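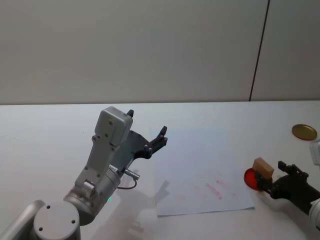
나무토막 도장은 조각을 하지 않아도 만들 수 있다. 면이 고른 작은 나무토막과 스탬프 잉크, 흰 종이만 있으면 네모난 무늬를 반복해서 찍어 카드나 포장지를 꾸밀 수 있다. 어려운 것은 만드는 일보다 고르게 찍는 일이다. 처음 찍으면 대개 색이 한쪽으로 몰리거나 번진다. 연한 갈색 나무토막은 둥근 빨간 뚜껑 위에 올려 두고 종이는 그 옆에 펴 두면 손이 오가기 편하다. 종이 아래쪽에 비스듬히 흩어진 흐릿한 붉은 얼룩 같은 자국은 무늬로 쓰기에는 약하다. 모서리가 또렷한 네모를 얻으려면 나무 면을 다듬는 것부터 시작해야 한다. 아래 순서는 빨간색 한 가지로 찍는 경우를 기준으로 적었다.

최종 수정: 2024년 10월 18일

준비물

나무토막. 한 변이 20mm인 것이 손에 잡기 좋다. 더 작으면 손가락에 잉크가 묻고, 더 크면 누르는 힘이 골고루 가지 않는다. 공작용 자투리면 충분하다.
사포. 220번과 600번을 한 장씩 준비한다.
스탬프 잉크. 수성이면 된다. 필자는 Guvex 빨강을 쓴다. Brusten 것은 색이 더 진하지만 마르는 데 오래 걸려서 여러 장을 이어 찍을 때는 불편했다.
종이. 연습용은 복사지, 완성용은 Romville 무코팅 카드지를 쓴다. 코팅된 종이에는 수성 잉크가 잘 먹지 않는다.
잉크를 펼칠 얇은 스펀지와 납작한 접시
나무토막을 올려 둘 뚜껑이나 받침
마른 천, 물티슈, 연필, 자

1. 찍을 면 고르기

나무토막의 여섯 면을 모두 살펴본다. 나이테가 보이는 면은 잉크를 많이 빨아들이고 결이 길게 지나가는 면은 덜 빨아들인다. 처음에는 결이 길게 지나가는 면이 다루기 쉽다. 옹이나 패인 곳이 있는 면은 피한다. 찍을 면을 정했으면 반대쪽 면에 연필로 작은 화살표를 그려 위아래를 표시해 둔다. 네모난 토막이라도 네 변의 길이가 정확히 같은 경우는 드물고, 돌려 잡으면 줄이 어긋난다.

2. 사포질

사포를 토막에 대고 문지르면 가장자리가 둥글어진다. 사포를 평평한 탁자 위에 놓고 토막을 움직이는 편이 낫다. 220번으로 먼저 밀고, 면 전체에 고르게 사포 자국이 나면 600번으로 바꾼다. 한 방향으로만 밀고 중간중간 토막을 반 바퀴씩 돌린다. 손에 힘이 한쪽으로 쏠리는 버릇이 있어도 이렇게 하면 어느 정도 상쇄된다.

다 밀었으면 마른 천으로 가루를 닦는다. 물로 씻으면 나무가 부풀어 사포질을 다시 해야 한다. 자를 면에 대고 빛에 비춰 보아 틈이 보이지 않으면 된다.

3. 잉크 묻히기

스펀지를 접시에 깔고 잉크를 떨어뜨린 뒤 숟가락 등으로 펴 준다. 스펀지 표면이 번들거리면 너무 많은 것이다. 휴지를 한 번 덮었다가 떼어 낸다.

토막은 수직으로 내려놓고 가볍게 누른 다음 수직으로 든다. 문지르거나 비틀지 않는다. 들어서 면을 보았을 때 네 모서리까지 색이 묻어 있어야 한다. 가운데만 묻었다면 면이 볼록한 것이니 2번으로 돌아간다. 옆면에 묻은 잉크는 천으로 닦는다. 그냥 두면 찍을 때 흘러내려 테두리가 두꺼워진다.

새 나무는 처음 몇 번은 잉크를 빨아들이기만 한다. 색이 제대로 나오지 않아도 잉크를 더 붓지 말고 연습지에 몇 번 찍어 본다.

4. 연습지에 찍기

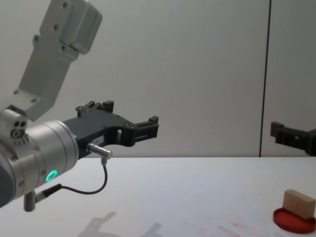 연습은 완성용과 같은 방향으로 종이를 놓고 한다. 종이가 비스듬하면 토막도 비스듬히 내려가기 쉽다. 종이 밑에 얇은 고무판이나 신문지 몇 장을 깔면 색이 훨씬 고르게 나온다. 딱딱한 탁자 위에 종이만 놓고 찍으면 나무 면의 작은 굴곡이 그대로 드러나는데, 일부러 거친 느낌을 내고 싶을 때는 그쪽이 낫다.

토막의 양옆을 엄지와 중지로 잡고 검지를 윗면 가운데에 올린다. 종이에 닿은 뒤에는 위치를 고치지 않는다. 조금이라도 밀면 번진다. 검지로 누르고 속으로 둘까지 센 다음 곧장 든다.

한 번 잉크를 묻혀 몇 번까지 찍을 수 있는지도 여기서 알아 둔다. 나무와 종이에 따라 다르지만 두 번째 찍은 것이 첫 번째보다 눈에 띄게 흐려지면 매번 잉크를 새로 묻히는 것이 좋다. 점점 흐려지는 효과를 무늬로 쓰는 방법도 있다. 진한 네모에서 시작해 흐린 네모로 끝나는 줄을 만들면 된다.

5. 줄 맞추기

완성용 종이에는 연필로 아주 연하게 기준선을 긋는다. 네모마다 칸을 그릴 필요는 없고 가로줄만 있으면 된다. 간격은 종이 조각을 잘라 자처럼 대고 맞춘다.

필자가 자주 만드는 카드는 가로가 171mm이다. 한 변 20mm짜리 토막을 여섯 번 찍고 사이를 5mm씩 띄우면 무늬의 폭이 145mm가 되고, 양쪽에 13mm씩 여백이 남는다. 두 줄을 찍을 때는 윗줄이 마른 다음 아랫줄을 찍는다. 오른손잡이라면 왼쪽 위에서 시작해야 손날이 찍은 자리를 지나가지 않는다.

포장지처럼 넓은 종이에는 가로 네 개, 세로 네 개씩 16개를 한 묶음으로 잡고 묶음 사이를 넓게 띄운다. 한 칸이 조금 어긋나도 묶음 전체로 보면 잘 눈에 띄지 않는다.

6. 말리기

수성 잉크는 겉이 마른 것처럼 보여도 손으로 쓸면 붉은 줄이 생긴다. 종이를 겹치지 말고 펴 둔다. 무코팅 카드지는 하룻밤 두었다가 연필선을 지운다. 지우개는 네모 위로 지나가지 않게 한다. 습한 날에는 더 걸린다. 6월에 만든 카드 한 묶음은 다음 날 저녁까지도 손에 묻어났다.

드라이어를 쓰면 종이가 휜다. 급하면 찬 바람으로, 멀리서 쐰다.

잘 안 될 때

한쪽 모서리만 진하다
누르는 손가락이 가운데에서 벗어난 경우가 많다. 윗면 가운데에 연필로 점을 찍어 두고 그 자리를 누른다.

테두리만 진하고 가운데가 비어 있다
잉크가 너무 많거나 면이 오목하다. 잉크를 덜어 내도 같으면 다시 사포질한다.

네모가 나오지 않고 긁힌 듯한 줄만 남는다
잉크가 거의 마른 상태에서 종이에 문지르면 그렇게 된다. 스펀지에 물을 한두 방울 떨어뜨려 보고, 들 때 옆으로 끌지 않도록 한다.

나뭇결이 너무 많이 보인다
600번으로 더 밀거나 바닥에 깐 신문지를 늘린다.

종이가 토막에 붙어 올라온다
다른 손으로 종이 위쪽을 누르고 든다. 얇은 종이라면 네 귀퉁이를 마스킹 테이프로 붙여 둔다.

정리와 보관

토막은 쓰고 나서 바로 물티슈로 닦고, 연습지에 색이 묻지 않을 때까지 몇 번 찍어 낸다. 나무에 스며든 붉은색은 빠지지 않지만 다음에 쓰는 데는 지장이 없다. 다른 색을 쓸 생각이라면 토막을 따로 마련한다. 찍는 면이 위로 가게 두고 말린 뒤 상자에 넣는다. 필자는 Lavoie 과자 상자에 색깔별로 나누어 넣어 둔다.

스펀지는 찬물에 헹궈 짠다. 탁자에 묻은 잉크는 마르기 전에는 물티슈로 지워지고, 마른 뒤에는 주방 세제를 묻힌 천을 잠깐 올려 두었다가 닦으면 된다. 연습지는 버리지 말고 모아 두었다가 다음번에 밑에 까는 종이로 쓴다.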